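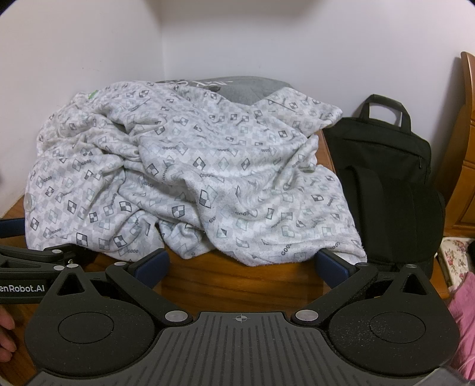

进入七月，公共洗衣房的烘干机又要排队了，这一期就来谈谈毯子和大件织物怎么洗、怎么收。过去一个月，Bastach小区的邻居送来的问题里，问得最多的是夏天要不要把冬天的毯子洗一遍再收。答案是要。一条白毯子皱成一团堆在木桌上，看着还算干净，可是汗渍和皮脂在白色织物上往往要放几个月才会发黄，等到入冬拿出来，印子已经很难去掉了。所以收之前洗，比用之前洗要紧。

**先看标签，再看重量**

洗涤标签一般缝在毯子的一角或长边中段。标签上有水盆图案的可以水洗，盆里的数字是最高水温；盆上画叉的不要放进机器，请送干洗店。标签已经剪掉或者洗得看不清的，按羊毛处理最稳妥：冷水，中性洗涤剂，最短的程序，不脱水或低速脱水。

Plalness洗衣房一楼有大容量洗衣机3台，二楼都是普通机。双人毯请用一楼的，单人毯和薄盖毯用二楼的就够。判断的办法很简单，毯子放进滚筒以后，上方应当还能伸进一只手掌。塞得太满，水进不到中间，洗完外面干净，里面还留着洗衣粉的白印。有人会把毯子叠得整整齐齐放进去，这样反而洗不匀，松松地沿着筒壁绕一圈就好。

**洗涤剂用量**

上个月有住户反映毯子洗完发硬，晒干以后有一股涩味。我们看了一下留在机器里的残液，是洗衣粉放多了。本区水质偏硬，洗衣粉不容易漂净，大件建议改用洗衣液，用量按瓶盖上标的中线。柔顺剂可以不用，珊瑚绒和法兰绒尤其不要用，绒毛会粘在一起，吸湿也变差。

白色毯子有黄斑的，先用温水加氧系漂白粉浸泡，泡一个晚上，第二天早上再进机器。含氯的漂白水不要用在羊毛、真丝和带弹力的料子上，会发黄，也会脆。带印花或提花图案的白布，先在背面角落试一小块，等它干透了再决定。

血渍和奶渍用冷水，热水会把蛋白质固定在纤维里。油渍先抹一点洗洁精，放一会儿再洗。口红和圆珠笔印用棉签蘸酒精从外往里擦，下面垫一张厨房纸，脏了就换。

**烘干还是晾晒** 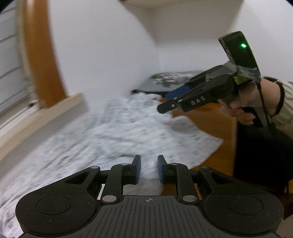
能晾就晾。烘干机的好处是快，坏处是合成纤维的绒面遇到高温会结成小颗粒，摸上去像砂纸，这种损伤没有办法恢复。一定要烘的话，选低温档，中途停一次，把毯子拿出来抖开、翻面，再放回去。烘干机里可以放两个干净的网球，毯子不容易缠成一团。

晾晒请用屋顶的粗杆，不要用细绳。湿毯子很重，挂在细绳上中间会压出一道印，边上会被拉长。粗杆上最好搭成M形，两根杆子各担一部分重量，中间留空通风。羊毛毯要平铺，不能挂。深色的避开正午，白色的可以直晒。

屋顶晾晒区早上七点开门，傍晚六点锁门。锁门时还没有收的东西会移到楼梯间的架子上，请当天领走。星期一上午清洗地面，这段时间不要晾东西。

**收纳**

收之前再摸一遍中间和四个角，这几处干得最慢。摸上去发凉，就是里面还有潮气，再晾半天。毯子折好以后装进棉布袋，旧枕套也行。真空压缩袋适合化纤毯，占地方小；羊毛和羽绒不要长期压缩，压久了蓬不起来。

樟脑丸和雪松木块选一种就够，不要直接贴着织物，用纸包一下。有小孩和猫的家庭建议用雪松木块。放在柜子上层，下层潮气重，住一楼的邻居尤其要注意。袋子外面贴一张纸条，写上里面是哪一条、什么时候洗的，到了十一月就不用一袋一袋拆开找。

**旧毯子的去处**

洗过几年已经变薄、起球的毯子，不必急着扔。剪成小块可以垫花盆，也可以铺在后备箱里。Kwak修补铺收还能用的整条毯子，洗净晾干后送去，不要带包装，有破洞没有关系，他们会裁掉破的部分，拼成坐垫。去年冬天他们收到310条，大多是单人毯。电热毯不收，枕芯和被芯也不收。

自己想补的，边上脱线用毯边绣就够了，针距放宽一些，线选和毯子同样的材质。棉线补在羊毛上，下次洗的时候缩得不一样，补过的地方会皱起来。破洞在中间的，先在背面衬一块软布，四周固定好再补。

**几件通知**

- Plalness洗衣房一楼靠窗的大容量洗衣机门封正在等配件，修好以前请用另外2台。
- Lurkodell街口的取衣点搬到了19号，营业时间不变，原来的取衣单继续有效。
- 上期写的氧系漂白粉浸泡水温有误，应为四十度，不是六十度，请以本期为准。
- 失物架上有一条浅灰色盖毯和一袋衣夹，请失主到一楼登记处认领，月底以后转交Kwak修补铺。

下一期写窗帘，主要是怎么拆挂钩、哪些面料会缩水。有问题的邻居可以写在纸条上投进洗衣房门口的信箱，写明面料和大概的尺寸，我们好回答。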